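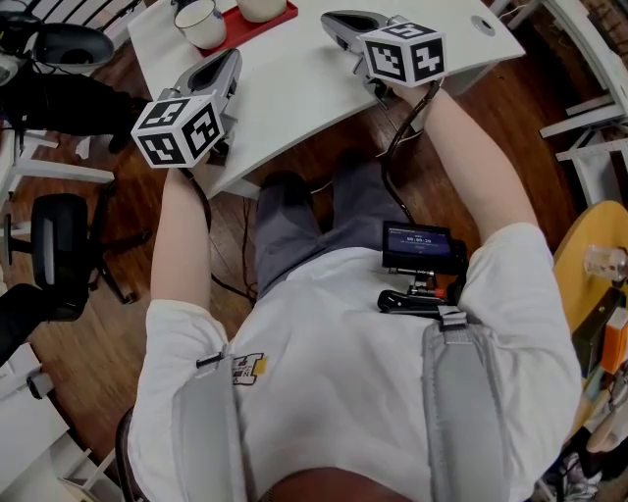
Desk and Tray Attendant (part-time, evenings)
Bandotside Shared Offices, Norero Building, Cárdenas Street entrance

Hours: 4:30 p.m. to 8:30 p.m., five evenings a week
Pay: $21 an hour, paid every two weeks
Reports to: Loubna Alaoui, Evening Operations
Openings: two

About the job

Bandotside rents out desks. We have 298 of them across four floors, and every morning each one is supposed to look as if it has never met a human being. By mid-afternoon they look as if they have met several. You would be one of the people who gets them back to where they started.

The title used to be Workspace Experience Associate. We changed it when three applicants in a row asked at the interview what the job was. You attend to desks and you attend to trays. If you like both, or can be civil to both, please keep reading.

Most of our desks are plain white tops with a round cable hole near one of the back corners. White was chosen by someone who does not drink coffee. It shows every ring, every crumb and every pen that slipped, and it looks wonderful for the first ten minutes of the day. The floors are reddish-brown planks, much more forgiving, and the chairs roll around on them overnight for reasons we have stopped investigating.

What you would be doing

You start on the top floor and work down. At each desk:

Clear the cups. Members get white cups on red trays from the kitchen on their floor. In theory the tray comes back with the cups on it. In practice the tray stays on the far side of the desk, where it was pushed to make room for a laptop, and the cups go wherever the conversation went. Look on windowsills. Look behind monitors. Look in the phone booths, always.

Wipe the top, front edge included. People rest their wrists there and it gets a shine that is not the good kind.

Deal with the cables. Anything belonging to the building goes down through the grommet hole and hangs under the desk, clear of where feet go. Anything belonging to a member gets coiled and left on the right-hand side. We don't unplug members' things. We did once, and the member is now the reason there is a paragraph about it in the handbook.

Check underneath. You'll need to bend down and look. Shoes turn up. We have no policy on why people take their shoes off, only on where the shoes go (the gray bin on the second floor, tagged with the desk number).

Set the chair square to the desk and tuck it in.

Once a floor is finished, the trays go back to its kitchen to be washed, dried and stacked. Cups go in the dishwasher with the handles all facing the same direction. Somkiat Jaidee ran the kitchens before he moved to days and he still comes by to check on the handles. He's very pleasant about it. He will turn them himself while talking to you about something else.

Desk bookings for the next day come through Grudis, our scheduling page, which you can open on the floor phone. It tells you which desks need a second chair, which ones need a footrest, and which member has asked again to be moved away from the window after asking last week to be moved closer to it. You do what Grudis says. If what Grudis says is impossible, you call Loubna.

Things we'd like you to have

Steady hands and a reasonable back. A full tray of cups is heavier than it looks and the kitchens are at the far end of every floor.

Patience with repetition. It's the same desk, over and over, with different crumbs.

An eye for a straight line. If you walk into a restaurant and nudge the fork, we want to hear from you.

Discretion. People leave notes, letters, pay stubs and birthday cards lying open. You saw none of them. Paper gets squared into one pile, face down, and stays on the desk it was on.

Enough English to read the booking notes and write a short one back. Arabic, Spanish, Portuguese and Thai are all spoken on the evening crew, mostly during the break and mostly about soccer.

Things we don't need

A degree. Previous office experience. A passion for workspaces. A cover letter explaining that you have dreamed of working in shared offices since childhood (we received one, it was nicely written, and we had questions).

If you've worked in a café, a hotel, a school kitchen or a house with teenagers in it, you have relevant experience and should say so.

What the evening is like

Quiet, mainly. Most members are gone by six. A few stay, and you work around them. The rule is that you never reach across someone to take a cup. You ask if they're done, they say yes, and then they pick it up and find there's a little left, and you come back later. Bernardo Antunes, on the crew for four years now, keeps a mental list of who is in the "a little left" group and does those desks last. He'll share the list with you if you seem trustworthy.

There's a paid break of half an hour at 6:30. Coffee and tea are free, and you're welcome to use the white cups, which you will then wash.

You can listen to music or podcasts in one ear. Please keep the other ear for the building. The freight elevator beeps before it moves and you want to hear the beep.

We provide two polo shirts, gloves, cloths, spray and a cart. Bring your own shoes, closed, with soles that grip. The planks are slick right after the mop has been through, and the mop always seems to have just been through.

Less charming parts

We'd rather you read this section now than discover it in your first week.

The fourth floor has no air conditioning after 7 p.m. In the summer you'll want to start there quickly.

Some months are worse than others. In December every member discovers cookies, and the cookies discover the keyboard trays.

The dishwasher on the first floor takes a full hour and cannot be persuaded. Load it first, before you go up.

Evening staff don't pick their floors for the first month. After that you can trade with each other, and there's a lively market in it.

Parking is on the street. The bus stops outside the Cárdenas Street door and runs until well past the end of the shift.

Pay and the rest of it

$21 an hour from the first day, training included. Paid sick time builds up from day one. You get a bus pass after your first full month. Raises are looked at once a year, by Loubna and Abdelkrim Fahmy, in a meeting you attend, with the number written down in front of you before you leave the room.

How to apply

Send an email to the evening desk at Bandotside, or drop a note at reception in the Norero Building between 8 a.m. and 4 p.m. Mark it for Lahcen Hegazy. Tell us your name, how to reach you, which evenings you could not work if any, and the last place you worked or helped out. A few lines is plenty.

If it looks like a match, we'll invite you in for a paid trial evening on one floor with Bernardo. You'll do a row of desks together, and then a row alone, and then sit down with Loubna for fifteen minutes so that you can ask us things. Good questions so far have included who empties the crumb tray in the toaster (you) and what happened to the person who had the job before (she went to nursing school and is doing well).

We answer every application, including the ones we turn down. Both openings stay posted until they're filled. If you need a different setup for the trial evening, whether that's a later start, a chair, or someone to interpret, put it in your note and Lahcen will arrange it before you come in.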